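Refill and Return: The Use of Household Bottles in Brullby
Final project report, Environment and Society module
Submitted by Gwawr Samuel, April 25, 2024
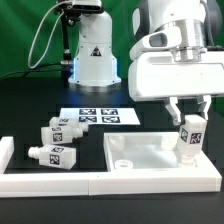
Figure 1. White rectangular bottle held neck down over a shallow tray.

Summary

This report examines how households in Brullby use and dispose of the plastic bottles in which cleaning and washing products are sold. It draws on a postal and doorstep survey answered by 237 households, on interviews with the owners of two shops offering refills, and on published council guidance. The main finding is that most residents are willing to refill a bottle but seldom do so, and that the reasons they give have more to do with distance and opening hours than with price. Recommendations are made to the town council and to the shops.

1. Background

Brullby is a market town with one main shopping street and three housing estates built at different times. The oldest of these, Sidham, lies within walking distance of the centre. Alten and Dekker are on the far side of the bypass and are served by a bus that does not run on Sundays.

Household recycling is collected every second week. Plastic bottles are accepted if they have been rinsed, and the council asks that lids be put back on. Trigger sprays and pumps are not accepted, although this is stated only on the second page of the collection leaflet. Several residents who took part in the survey had not seen that page and were surprised to learn of the rule.

Refilling has been available in the town since two shops began to sell washing-up liquid, laundry liquid and hand soap from large drums. Customers bring a container, which is weighed empty and again when full. One shop is on the main street. The other is in Sidham and opens on four days of the week.

2. Aims

The project set out to establish how many product bottles pass through a typical Brullby household, what happens to them after use, and what prevents residents from using the refill shops more often. A further aim, which was to compare the cost of refills with supermarket prices over a full year, was dropped in the autumn term when it became clear that prices were changing too often for one student to record them properly.

3. Method

A questionnaire of two pages was tested on a small number of neighbours in July and then shortened. The first version asked residents to list every product by brand, and this was found to be tiring and was removed. The final version asked for the number of empty bottles produced over one month, the number of these that were refilled, and the reasons for not refilling. Space was left at the end for comments.

Questionnaires were posted to addresses on all three estates and collected from the doorstep where this had been agreed. Respondents were asked to keep a tally on a sheet fixed inside a cupboard door. No names were recorded. The interviews with shop owners were held at their premises, and notes were sent back to them for correction.

The method has limits. People who are already interested in waste are more likely to return a questionnaire on the subject, and the results probably show more refilling than takes place in the town as a whole. Some tally sheets had plainly been filled in at one sitting. These were kept in the results, as there was no fair way of deciding which to leave out.

4. Results

The 237 households recorded 2527 empty bottles in the month, a mean of just under 11 for each household. Washing-up liquid and shampoo were mentioned most often in the comments. Larger families recorded more bottles, as would be expected, but the difference was smaller than had been assumed at the start of the project. Single residents tended to buy smaller sizes and so emptied them more quickly.

Of the bottles recorded, 358 were refilled. The rest were put out for recycling, placed in general waste or kept for another purpose. The last group was larger than expected. Residents described using old bottles for watering seedlings, storing screws and mixing plant feed. One household in Dekker had kept the same laundry bottle for so many years that the print had worn away — the respondent now wrote the contents on masking tape.

There were 104 households that said they had used a refill shop at least once. Asked why they did not go more often, they gave the distance from home as the most common reason, followed by opening hours and the weight of full bottles on the walk back. Price was mentioned, but usually by residents who had never visited either shop.

Differences between the estates were clear. Sidham residents refilled more than those of Alten or Dekker, and several said that they combined the visit with the school run. In Alten, the bus timetable was raised repeatedly. The Sidham shop closes before the early evening bus arrives, which leaves anyone working office hours with Saturday morning only.

5. The shops

Both owners said that the choice of container causes more difficulty than they had foreseen. Bottles with a wide neck are simple to fill. Narrow necks need a funnel, and thick liquids then take some time to settle. Customers are asked to bring bottles that are clean and fully dry, and the owner on the main street keeps a shelf of donated ones for those who arrive without. She would like to see labels removed, because old safety information can be misleading once the contents have changed.

The Sidham owner had tried a delivery round and gave it up after one winter. He remains open to the idea of a shared round with another trader but had no firm plan at the time of the interview.

6. Discussion

Willingness to refill is widespread in Brullby, and the shops are well regarded by those who use them. The obstacle is mainly one of access. A resident without a car on the far side of the bypass must carry liquid home by bus, at hours that suit few working people. It is reasonable to expect that leaflets alone would change little.

The rule on pumps and trigger sprays deserves separate attention. These parts outlast several fillings and are the costliest part of the container to replace — yet most respondents threw them away with the bottle.

7. Recommendations

The council should move its guidance on pumps and sprays to the first page of the collection leaflet.

The Sidham shop should consider one later closing time each week, timed to meet the early evening bus.

A monthly refill stall should be tried at the Alten community hall for a period of six months, with sales recorded by product.

Both shops should adopt the same wording on clean, dry and correctly labelled containers.

Acknowledgements

Thanks are due to the residents who completed the survey, to both shop owners for their time, and to the staff of Brullby library, where the questionnaires were printed and folded.

Appendix A contains the final questionnaire. Appendix B contains the tally sheet.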